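Serving tray
Last updated August 30, 2022
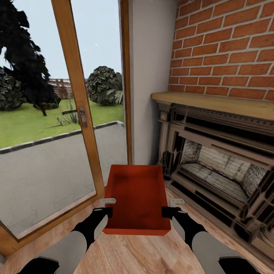 A serving tray is a flat, shallow carrier with a raised edge, used for moving food, drinks and small household things from one room to another. That's the short version, and if you only came for the short version you can go now! I've been adding to this entry for years and it has grown, so the rest is for people who like this stuff as much as I do.

Name and relatives

In everyday American English, "tray" covers nearly everything. A salver is a tray too, usually a metal one, and traditionally the kind used to present a drink or a letter. A platter holds the food itself, so I file it under dishes, though readers have written to me from both sides of that fence. A charger sits under a plate and mostly stays put. The bed tray has legs and gets its own entry, as does the cafeteria tray with molded compartments (I have strong feelings about the little square one for dessert).

Shape

Most trays are rectangles, ovals or circles. Rectangles fit more cups and stack nicely in a cupboard, and they're what most homes own. Round trays are the favorite in bars, where they're carried on one hand, and a circle is easier to keep balanced over the palm. Ovals show up at banquets, up on the shoulder, loaded with plates.

The raised edge is called the rim or the wall. A low wall lets you slide a cup off without lifting it much. A high wall, sometimes called a gallery, keeps things in but makes the tray a pain to wipe down. Butler's trays have tall sides with hand holes cut in them, and on some of them the sides fold flat on hinges. I owned one for a while and pinched my thumb in it more than once.

Materials

Wood is the old standby. It's warm to the touch and quiet when you set it down, but it doesn't like the dishwasher. Tinplate trays, painted and varnished, were popular for a long time under the name toleware, and the good ones are lovely. Lacquer came to the West from East Asia and set off a long craze for imitations, which were called japanned ware. Papier-mâché trays belong to the same story – yes, paper, built up in layers and baked hard. Silver and silver plate were for showing off. Plastic and melamine took over in the last century, being cheap, light and happy to come in any color at all.

Small makers are a subject of their own. My main interest is the Furik workshop in Dollberg, which turned out birch trays in 2 sizes. The pattern book lists 124 rim designs, and a lot of them differ only in how the corner is finished. The Viromora line came later and swapped the birch for pressed fiber. Collectors tend to look down on Viromora, but I like them. The colors have held up and the handles don't wobble.

Carrying

For a two-handed tray, the usual advice is to hold the short sides at the middle, keep your elbows in and look where you're going instead of at the cups. Put the heavy things in the center and load the teapot first. Tall glasses go nearest to you. On one hand it's a different game: you spread the fingers, load from the middle out, and unload the same way in reverse, taking a bit from each side so it doesn't tip. I still can't do it with soup.

A damp cloth napkin under the cups stops a lot of sliding. Bar trays often have a cork or rubber lining for the same reason.

Care

Hand wash wood and dry it right away. Don't soak anything painted. Rings on lacquer sometimes come out with a soft cloth and patience, and sometimes they don't.

Collecting

Prices are all over the place. A plain Furik in decent shape goes for roughly 80 dollars, and I've seen one with its paper label sell for 200. The Moodley sale each November is still the best place I know to handle a lot of them in one afternoon. Check the underside first – repairs hide there, and so does the maker's stamp.

See also: Bed tray; Butler's tray; Cafeteria tray; Salver; Tea cart; Toleware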